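Dillstead Home Chores, with the Drondmont house pack
Posted Thu 25 December

I bought Dillstead back in October and have been meaning to write it up ever since, but every time I sat down to do it I ended up running one more chore. That tells you most of what I think of it!

For anyone who hasn't run into it, Dillstead is a desktop program that puts a two-armed wheeled robot into a rendered house and lets you give it housework. You can drive it yourself with a game controller, or you can hand it over to Trunitz, the built-in controller, and watch. The base program comes with a small apartment and 21 chores. I paid $124 for the bundle, which adds the Drondmont house and the Oyelaran workshop, and I'd buy the bundle again just for Drondmont.

I wanted it for a simple reason. I've been reading for years that a machine is going to pick up my socks, and I'd like to know how close we are. I can't afford a real one and I don't have the floor space, so a simulated one on my old gaming computer it is.

Setup took an evening, most of it the download. It runs fine on my machine with shadows on medium. With shadows on high the fan gets loud enough that my dog leaves the room. The menus are plain and a little gray, but I found everything, and the manual is a proper manual with an index (hooray).

The base apartment is where you should start. Wiping the counter is the first chore and Trunitz is great at it. Long smooth strokes, it goes around the faucet, it does the corner I always miss at home. Loading plates into the rack is nearly as good if the plates are spread out. Stack them and you'll be there a while, because it likes to pinch two at once and then back off and think about it. Closing drawers, great. Opening drawers, fair. Folding a towel - well, it makes a shape. I was rooting for it the whole time.

Then I loaded Drondmont and things got much more interesting. It's a house with sliding lattice partitions, glossy reddish-brown floors and long narrow views from one end to the other, and it is so pretty that I spent the first session just rolling around in it. It's also hard. The apartment has big open floors where the robot can swing its arms any way it likes. Drondmont has a corridor with lattice on both sides, and every pickup in there means getting a wide body and two arms down a skinny space and then reaching out ahead.

The on-board view is what you'll be using in there, and it takes practice. You look out over the robot's own rounded back, with the room leaning over whenever the view does. I felt seasick for the first two sessions and then it clicked. Turn on the leveling option if you're prone to that sort of thing. I leave it off now, since I like seeing what the controller has to deal with.
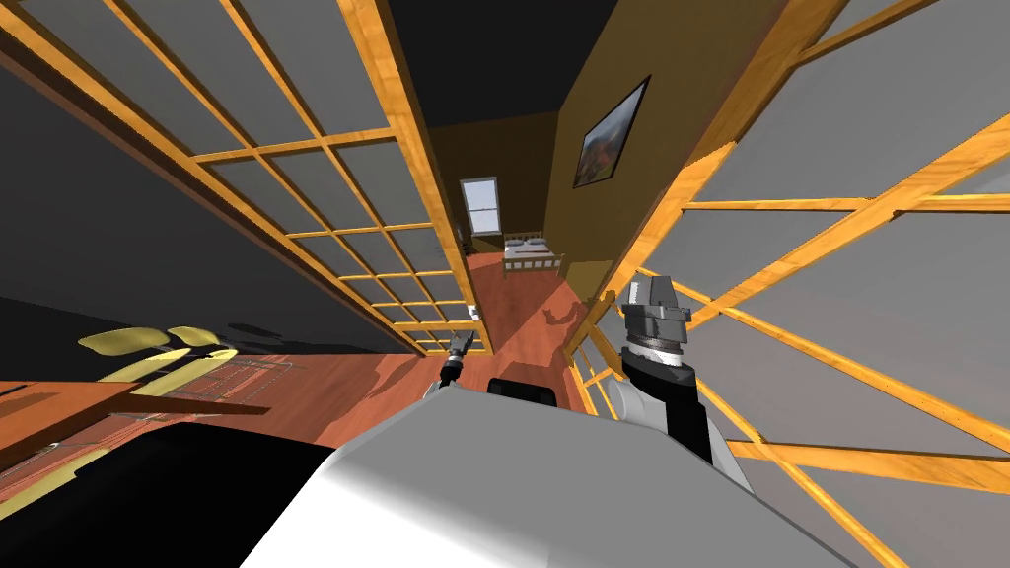 Corridor pickup in Drondmont, leveling off. The small white thing at the foot of the left-hand partition is easy to miss from back here.

Corridor pickup is my favorite chore in the whole program and the one I'd show to anybody who asks whether robots can tidy a house yet. A person does it without thinking. You walk over, bend down, grab the thing and carry on to the bedroom. Trunitz has to find something tiny on a shiny floor, decide which arm to use, keep the other arm out of the lattice, and bring the gripper in low without scraping the woodwork. I've let it try 107 times, on and off, mostly while eating dinner. It gets the object more often than not. What gets it into trouble is the spare arm. It'll have the left gripper lined up beautifully and then the right elbow taps the partition and the whole run is scored as a bump.

Driving by hand, I was worse than Trunitz for a solid week. I'm better now, but only in the corridor. It still beats me at wiping, and I don't expect that to change.

The bed chore at the end of the corridor is the weak spot of the pack. The bedding looks lovely from a distance, but when you pull on it the cloth moves like thick rubber, and straightening a corner is mostly luck. An update in October helped with the towel in the apartment. I hope the bed is next.

Oyelaran, the workshop, is a smaller job altogether. It has 4 stations: sorting bolts, moving bins, sweeping, and hanging tools on a pegboard. The bins are where Trunitz shines. Same size, same handles, same shelf, and it will go on doing it all night with no fuss. I put it on before bed once and it was still at it at breakfast, neat as you like. Pegboard is a comedy. Sweeping is decent until the pile gets small, and then it chases the last crumbs all over the floor (so do I, to be fair).

So can a machine do the chores? Going by this program, I'd say the shop-floor ones with matching bins and a fixed shelf are there, and so is wiping a flat surface. Picking things up off the floor is close enough that I'd put up with the bumps. Anything made of cloth, I'd keep doing myself. All of this is a simulation, of course, and a real house has cats and crumbs and cables in it, so take my opinion as that of somebody who has watched a great deal of pretend housework.

A few gripes. There's no way to save a run partway, so if the doorbell rings in the middle of a long one you leave it paused and hope. The grippers could use a contact light or a sound, especially the far one in the corridor, which looks so slim and small from the on-board view that I'm often guessing at the last inch. The score screen lumps light taps and hard crashes together. And the painting on the wall in Drondmont can't be straightened, which I would happily have paid extra for as a chore.

If you only want to see clever machines do clever things, watch somebody else's clips. If you'd enjoy spending a winter cheering for a robot as it inches down a hallway, get the bundle, skip the tutorial after the second lesson, and go right to Drondmont with the leveling on. I'm going back in tonight to try the pickup with the right arm tucked all the way up.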